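Practice bay opens at Okstead for beginners in pipework

Monday, May 8, 2023

The plumbing course at Okstead used to start with a fortnight at the bench. Since November, new learners have gone straight into a small walled bay, and the tutor who set it up says the change was overdue.

"On a bench everything is at elbow height," she says. "In a house you are working overhead or down in a corner. I wanted them to get used to that early."

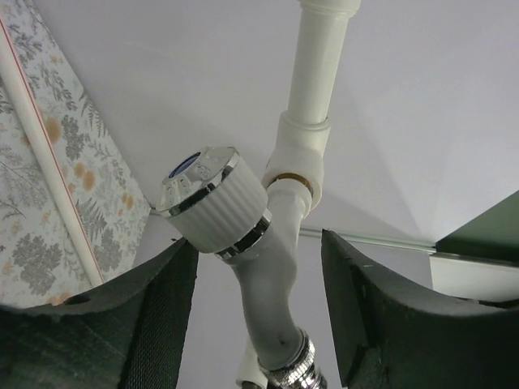

The bay cost 3828 pounds, most of it spent on panels and fittings. Hallura supplied the pipe at trade price. Learners get 40 minutes each before they have to hand over to the next person.

"They rush the first one," she says. "I tell them to mark the depth, check it and then check it again."
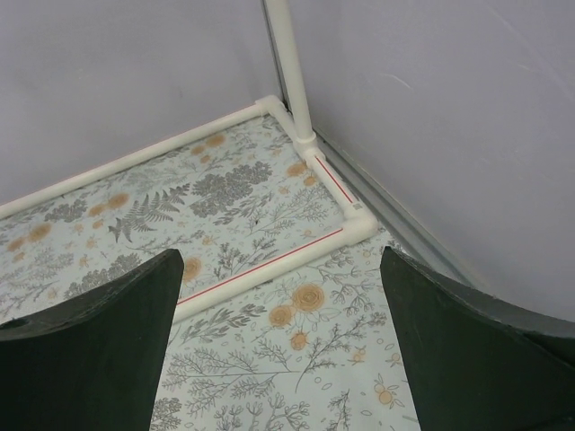 She chose a patterned floor covering over bare boards. It was the end of a roll from Foveck and she paid 200 pounds for it. "People take more care over a floor that looks like somebody's home," she says. "They put their tools down properly."

Corners take the longest to learn. A pipe has to run close to the wall and still leave space for a hand.

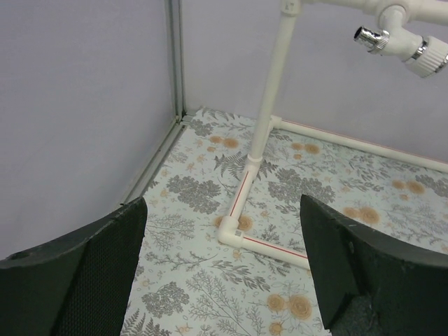 The patterned floor and left wall of the practice bay.

Joints are the other half of the course. With plastic pipe, she looks for an even bead all the way round. A joint that has gone in crooked is cut out and done again.

"I don't mark them down for it," she says. "I would sooner they cut out 8 here than leave one bad one in a customer's wall."

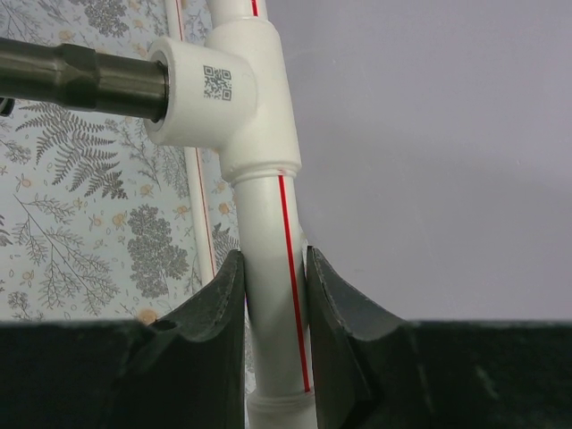
One former learner disagrees on that point, saying that marks should come off for a crooked joint from the first week, as a customer would not pay for the wasted pipe. The tutor has heard this before and is keeping her system for the next group.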